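4. The Open Day Demonstration

4.1 Setting and Task

The system described in Section 3 was shown to the public during the open day of the Stendley laboratory on 28 July 2022. Before that date, the disassembly cell had been seen only by our own group and by two partners from the Murura recycling project. We wanted to learn how the work is understood by persons who have no training in robotics, and we also wanted to observe the cell under conditions that we do not control. For the demonstration we selected the desktop computer task, because most visitors know this object from their home or their office.

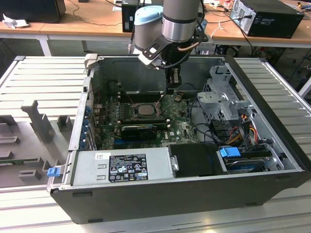
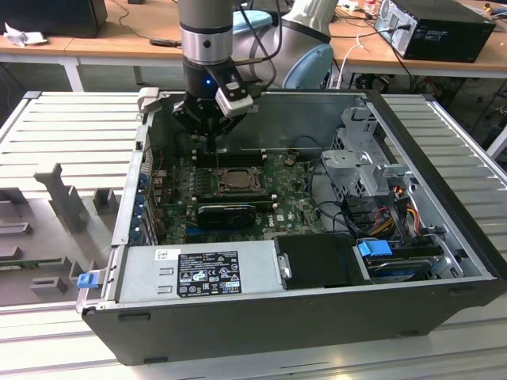 Figure 3. The gripper above the motherboard of an open desktop computer, which lies on its side. Both pictures show the same cell.

The visitors came in small groups. Each group received a short spoken introduction, then watched one run of the arm, and then could ask questions for as long as they wished. The introduction was given by Qusai Zein, who also stayed next to the stop button during all runs. We decided not to use slides. In January we had tried a rehearsal with slides for students of the department, and they looked at the screen and missed the moment when the arm goes down into the case.

The target of the run was one memory module. The arm moves to a waiting position over the board, corrects its position, goes down, closes the fingers and pulls. The latches of the memory slots were opened by hand before each run. This was told to the visitors at the beginning, and we repeat it in this paper, as the opening of latches is not part of our contribution.

4.2 Changes Made for the Visitors

Some settings were different from those in Section 3. The speed of the arm was reduced for the whole path, including the parts far from the case. We also added a pause of 3 seconds before the final descent. The pause has no technical function, but it gave Zein time to tell the group what would come next. The force limit was left as it was in the laboratory tests.

The plan which selects the order of parts, called Remel in our software, was running during the demonstration, but its output was fixed to a single part. In earlier tests Remel sometimes chose to start with the drive, and this would have made the runs too long for the schedule.

4.3 Collection of Comments

In total, 292 visitors entered the room. At the exit they could write a comment on a paper card, without name and without age. We did not prepare questions for the card, except one line on the top: "What did you think when you saw the robot work?" The cards were typed later and sorted by two of the authors separately. Where the two did not agree, the card was read again by both together.

4.4 Observations

The most frequent topic on the cards was speed. Many visitors wrote that the arm was slow, and several compared it with a person who repairs computers. This was partly an effect of our own reduced setting, and we should have explained it better in the introduction. A second frequent topic was the waiting position. A number of visitors believed that the arm had stopped because of an error. After the first groups, Zein began to announce the pause before the run, and the question was then asked less often.

We also received questions that we had not expected. One visitor, who had worked in a repair shop, asked how the system would know that a screw is damaged. Our present method cannot know this. Restrepo, the component library that we use for recognition, contains 1437 labeled samples, and all screws in it are in good condition. We have since started to add damaged ones. Children asked mostly if the computer would still work afterwards.

The demonstration was not designed as a controlled study, and the comments should be read with this limit in mind. People who visit an open day are already interested in technical things, and those who did not like the demonstration may have left without writing a card. For the measured success rates we refer to Section 5, where the laboratory runs are reported without any of the changes listed in 4.2.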